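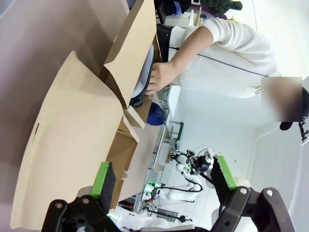
Packing order decides how a flat-bottomed paper bag carries its load, and it also decides how often the bag has to be opened again during packing. This report covers the hand packing of everyday goods into large kraft paper bags with die-cut handles. Shoes received the most attention because they are long, stiff at the sole and soft at the upper, and they go into a bag in several different ways. One is the toe-first method, with the bag tilted, the mouth spread wide and the fingers wrapped over the sole of the shoe, as with the black shoe with the white sole going in here. The shoe is led into the pocket under the upper flap and the handle slit stays clear of the hand. The other methods are described under Procedure.

Packing Mixed Goods into Kraft Paper Bags
Project report, submitted 31/12/2024
Group members: Lindiwe Molefe, Themba Sithole, Bongani Mtshali
Advisor: Marietjie Hlongwane

Background

The project was proposed by Pieter Baloyi, who runs the counter at Shabalala, a secondhand clothing and shoe store. The store stopped using plastic bags in March. Since then the staff have reported two kinds of bag damage. The first is a tear that starts at one end of the handle slit and runs toward the top of the bag. The second is a split along the bottom fold. The store had assumed that both came from overloading. Mr. Baloyi asked whether packing method had any part in it, and whether one written method could be given to new staff.

We found little written on packing paper bags by hand. Grocery training sheets say to put heavy items at the bottom and to build the walls first. These sheets assume square-bottomed bags standing upright and goods in boxes or cans. They do not deal with shoes, folded clothing or caps, and they say nothing on how to hold the bag.

Scope

The project looked at three questions.

Does the direction in which a shoe enters the bag affect the bag?
Does the position of soft goods affect the bag?
Does tilting the bag during packing save handling steps compared with packing it upright?

Bag strength was not measured on a machine. Damage was judged by eye and by running a fingertip along the fold. Cost was left out. We also left out bags with twisted cord handles, which the store sells under the Flutar label, because they fail at the glue patch and would need a separate method.

Materials

All trials used the large unprinted bag in light brown kraft paper from the store's regular supplier, Orkier. The handle is a narrow slit cut through the panel. New bags were used for every trial. Bags with a crease across the handle area were rejected before the start.

The test set had 7 items: a pair of shoes (counted as two items), a knit hat, a cotton scarf, a rolled belt, a T-shirt and a small boxed mug. The set was brought up to a total of 2,000 grams with a flat sandbag sewn inside the T-shirt. This weight was agreed with Mr. Baloyi as a heavy but ordinary sale. The mug box was included because staff named boxed items as the ones that "push the corner out."

A kitchen scale, a steel ruler and a stopwatch were borrowed from the department.

Procedure

There were 16 trials, divided evenly between upright packing and tilted packing. Within each half, the four shoe methods were each used 2 times. The person packing was Lindiwe Molefe in every trial. Themba Sithole timed and Bongani Mtshali checked the bag and wrote the log.

The shoe methods were as follows.

Toe first, flat. The sole lies against the large panel of the bag and the shoe slides down until the toe meets the bottom.

Toe first, on edge. The shoe is turned so the side of the sole rests on the panel. The second shoe is laid beside it with the heel at the bottom.

Heel first, flat. As in the first method, with the shoe reversed.

Stacked pair. Both shoes are held together sole to sole and put in as one block.

For upright packing, the bag stood on the counter with its bottom fully opened. One hand held the mouth and the other put the goods in. For tilted packing, the bag was laid back so that the mouth faced the packer, and the upper panel was allowed to fold up out of the way. After the last item, the bag was set upright, lifted by the handle, held for one minute and set down. It was then emptied and checked.

The order of the remaining goods was fixed: mug box, T-shirt, belt, scarf, hat. The shoes went in before the mug box in all trials. A second order, with the T-shirt laid in before the shoes, was tried afterward on spare bags and was not timed. It is discussed separately.

Results

No bag failed completely. The sandbag shirt did not cause a split in any trial, so the load alone does not explain the damage reported by the store.

Handle tears. Short tears at the end of the slit were found only in bags packed upright. In each case the log shows that the packer had hooked a thumb through the slit to keep the mouth open. This was not part of the procedure and was not noticed until the log was read back. In tilted packing the mouth stayed open under its own weight and the slit was not used until the lift.

Bottom fold. Marks along the bottom fold appeared with the heel-first method and with the stacked pair. The heel of the test shoe has a square edge. When the shoe is dropped over the last part of its travel, this edge meets the fold directly. The toe is rounded and spreads the contact. Marks were heavier in upright packing, where the hand could not follow the shoe to the bottom without the forearm pressing on the mouth.

Side panels. Toe first on edge produced the flattest side panels and left a square space for the mug box. Toe first flat used more floor area, and the box then had to stand on a shoe. In the stacked pair trials the block leaned to one side when the bag was raised, and the box shifted against the corner.

Handling steps. A handling step was defined as any time a hand was moved to the bag for a purpose other than placing an item. Tilted packing needed fewer of these steps with every shoe method. Most of the steps in upright packing were reopening the mouth after it had closed over the wrist. Packing time followed the same pattern, but the difference was small and we do not consider it reliable with one packer.

Raising the bag. Tilted packing has one weak point. When the bag is brought upright, loose goods slide toward the lower panel. The rolled belt opened twice during this movement. Placing the scarf before the belt would probably hold it, but the order was fixed and this was not tested.

Second order, untimed

With the T-shirt laid flat in the bottom before the shoes, no marks were found on the bottom fold with any shoe method, including heel first. The shirt did pick up dirt from the soles. For new shoes this may be acceptable. For the store's stock it is not, and Mr. Baloyi ruled it out. A sheet of folded packing paper in place of the shirt gave the same protection. The store already has this paper at the counter for wrapping glass.

Discussion

The handle tears appear to come from using the slit during packing. This is a habit of the packer and can be corrected with instruction. The bottom fold damage is related to the edge that lands first and to whether the hand stays on the item until it rests. Both are easier to control when the bag is tilted.

Gripping over the sole was preferred to gripping by the opening of the shoe. With the fingers over the sole, the upper is not pulled out of shape, and the packer can feel when the toe reaches the bottom. The knuckles take up space in the mouth, so the method needs the bag to be fully spread. In a smaller bag it may not be practical.

Sleeves were a minor issue. A loose cuff caught the edge of the paper in upright trials. Pushing the cuff back before starting solved this.

The main limit of the work is the single packer. Lindiwe Molefe is left-handed for fine work and uses either hand for lifting, and the staff at the store may not find the same movements comfortable. The shoe set was also a single pair. Boots and high heels were not tried. The Gruvavach sandals that the store carries in summer have no stiff heel edge and would likely give fewer marks.

Recommended method

Open the bag fully and press the bottom flat from inside.
Tilt the bag back with the mouth toward you.
Lay a folded sheet of packing paper on the bottom.
Slide in the first shoe, toe first and on edge, with the fingers over the sole. Keep hold until it stops.
Place the second shoe beside it, heel at the bottom, and lower it by hand.
Put boxed goods in the square space beside the shoes.
Add folded clothing, then small soft goods such as hats and scarves.
Raise the bag with one hand under the bottom.
Use the handle slit only to carry.

Further work

The trials should be repeated with two or more members of the store staff and with boots. The position of the belt should be tested with the scarf below it and above it. Marietjie Hlongwane has suggested wet-weather trials, with the bottom of the bag set on a damp mat before the lift. The log sheets and the rejected bags are stored in the department cabinet under the group's name.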